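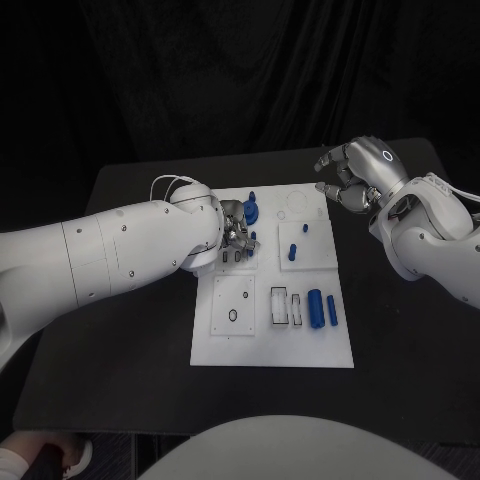 Do you have to write the rules down before the arms start moving? They should be on paper before the first powered run, even if it's one page and half of it gets crossed out later.

Home Posts Bench notes Reading About

Ok so that's the short version, and I get asked it enough that it can sit at the top. Long version follows, typed fast, between two runs, coffee going cold.

We've been doing peg and gear insertion with two arms at Prarus since before I moved desks. Blue parts, white plates, a board on a table. Looks like a toddler toy. The paperwork behind it is not a toddler toy. I rewrote our bench rules in December, and Thilini Pathirana read them and sent back two pages of comments on my three pages of rules. Most of hers were better. So this is the merged version, more or less, minus the bits that only make sense if you know our door codes.

First, the reset. Everything has a start position and the start position gets written down with the task, in words, and then somebody who didn't write it sets up the board from the words alone. If they get it wrong the words are wrong. We had a task sheet that said "peg beside the gear" for months. Beside which side? People put it left, people put it right, and then there's a pile of runs that can't be compared. 270 of them in our case. I kept them in a folder called maybe.

So, sides. Left and right are always as seen from the robot. Not from the operator. Write that at the top of every sheet, every single time, even when it's obvious, becuase the new person doesn't know it's obvious.

Second, stop button. Within reach of whoever is running, not within reach of whoever is standing nearest. Check it at the start of the shift. Press it with the arms powered but parked, see that they drop out, log it, bring them back. Takes less time than finding the log sheet. Gisdale (the older site) used to do it weekly and moved to every shift and I've never heard a complaint.

Third, one person talks. If two people are at the bench, one of them is calling it and the other one keeps hands down until told otherwise. "I thought you said go" is in our incident log in three different handwritings.
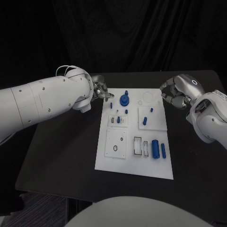 Then there's the hand that isn't doing anything. With two arms everyone watches the busy one. Rule is that the other hand has a named hold position, clear of the work area, and it goes back to it between steps. It doesn't hang wherever it last finished. Thilini's comment on this one was just "define clear". Fair. For us clear means you could lift the board straight up off the table without touching the hand. Not pretty as a definition but people can check it with their eyes.

Same thing for reaching in. No reaching between the arms for a dropped part while they're live. None. I don't care how small the part is. Stop, reach, step back, say clear, resume. And the run gets marked as interrupted, it doesn't get to be a clean run. I did break this one myself once, early on, and wrote myself up, and it was embarassing for a day and then it was fine. After that other people started writing theirs up too. The log tripled and nothing got more dangerous, we just finally knew about it.

Scoring. Decide what counts as inserted before you run. Fully seated, lets go, stays put when the hand moves away. If you need to argue about it then it's a fail and you add a note. We scored 196 runs with two people separately and the ones where we disagreed were nearly all pegs left leaning. So now "leaning" is its own box on the sheet. Saved so many arguments.

Also the part sets. Foulkes prints ours and every reprint comes out a tiny bit different, so parts get a batch letter on the sheet and you do not mix batches in one session. Plate from one, pegs from another, and suddenly your success rate jumps and you spend a week being proud of a looser hole. Ask me how long that week was.

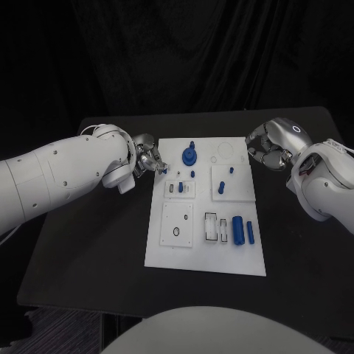

Fingers. Tip wear is a thing, check them before and after, same light, same person if you can. We use the Tranadix checklist for this, with two lines crossed out that don't apply to our hands and one added for cables. Cable line is: loop moves freely at the wrist through the whole range, nothing rubbing, nothing pinched. Move it slow by hand first. It's boring. Do it.

Naming files. Task, batch letter, operator initials, run number. No "final". No "final2". We're at run 2204 on this board and I can find any of them in under a minute, which I could not say about the old setup at all.

Things I still don't have a good rule for:

How long one person should run before swapping. I get sloppy after lunch, others get sloppy before it. Right now it's "swap when you notice", which is weak, you don't notice.

Whether near misses with no contact go in the same log. Thilini says same log. I say same log but different color. We'll see.

Visitors. The tape on the floor is fine until somebody has a question and leans.

If you have a written version of any of these send it over, even rough. Specially the swapping one. I'll put the blank task sheet up when I've taken our stuff out of the header, next week probably, don't hold me to it.

Run's done, gotta go reset the board.

Search this blog Type and hit enter

Contact | Copyright, all posts by the author | Back to top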